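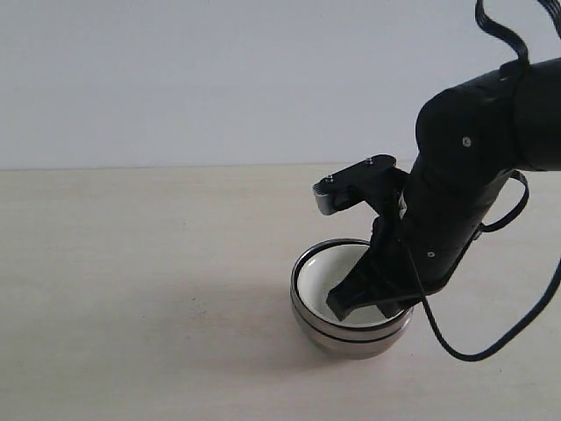
Notes for the open day visit, Unit 5
Introduction to Robotics, Stikville evening program
Print this page | E-mail this page

Thank you all for coming along to Stanalgate in August, and for being so patient in the parking lot! These notes are for those of you who asked me to write things down, and for anyone who had to leave before the second demonstration.

The arm and the bowl

Our host was Mesfin Negash of Prultus, who was very generous with his time and let us crowd in much closer than I had expected. The arm he worked with is a small black one with a two-fingered gripper, and the job was a simple one to say out loud: go to a steel bowl on the table and take hold of it by the rim.

Think back to what we said in class about approach. With the jaw open, one finger goes down inside the bowl and the other stays up and outside it, so the wall of the bowl ends up between them. A person does much the same with a thumb and finger. I would like you to try it at home, slowly, and notice how late you decide where your thumb is going.

Two points worth keeping from Mesfin's talk:

1. Polished steel is hard on a vision system. It picks up the colors of whatever is near it – a white interior with a dark rim gives the software an easier edge to find.

2. Cables count. They hang and loop along the arm, and every one of them has to have enough slack for the farthest reach.

The Feyisa logs

Feyisa is the name of the practice set we were given, with 793 recorded attempts in it. Please read through the first 16 before our next meeting and write a sentence or two on each, saying where the open jaw was when the arm began to come down. Page 22 of your reader has the terms you'll need.

We use cookies to improve your visit. Accept | Settings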